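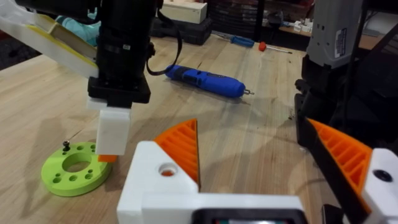 Ignacio wanted it written down before anything else that he still thinks the December swap is too close to the holidays, and that we lost half our regulars to family stuff last year. So it's written down! Everyone else was fine with the date, and we agreed to come back to it at the end (we didn't, we ran out of time).

Pukari Seed Swap, planning meeting, July 19, 2025. Present: Esi Annan, Ignacio Crenshaw, Anas Kettani, Tùng Hồ, and me, Witold Śliwiński, taking notes again. Started late on account of the parking.

Last meeting's minutes. Approved with one fix. I had written that Tùng would bring the runner beans and he says he only ever offered the pole beans - my mistake, sorry Tùng.

Envelopes. We still have some 500 of the small brown ones left from spring, which Esi thinks will carry us through December if people stop taking a handful each. Anas would like everything labeled with the variety, the year it was saved, and the town. I asked if we could add "tastes good" as a box to check, and I'm pleased to report this got more support than the town did. Agreed on all four. Anas will draw up the label and send it around.

Tomatoes. This took up most of the meeting, as usual. Two jars came in last time marked only "red, big," and Esi doesn't want them on the table until somebody has grown them out. Ignacio said people know what they're getting at a free swap. We went back and forth on it for a good while and ended up with a separate mystery basket, clearly marked, with no promises made to anyone. I liked that a lot and said so, probably more than once.

Squash. Nobody is to bring saved squash seed unless they hand pollinated. Tùng grew out one of ours from last year and got something like a striped gourd that wouldn't soften after two hours in the oven. He offered to bring it next time so we can all have a look - yes please!

Room. The Vachon Street hall is free for the afternoon and we can get in at 10 to set up. We need 6 tables. Esi has the key and will ask about the heat, which was off last December, and my fingers remember it.

Money. We're fine. Ignacio will pay the hall deposit and bring the receipt.

To do before next time: Anas, labels. Esi, key and heat. Ignacio, deposit. Tùng, the gourd. Me, type this up and find out who still has our big coffee urn.

Wrapped up when the peach cake was gone.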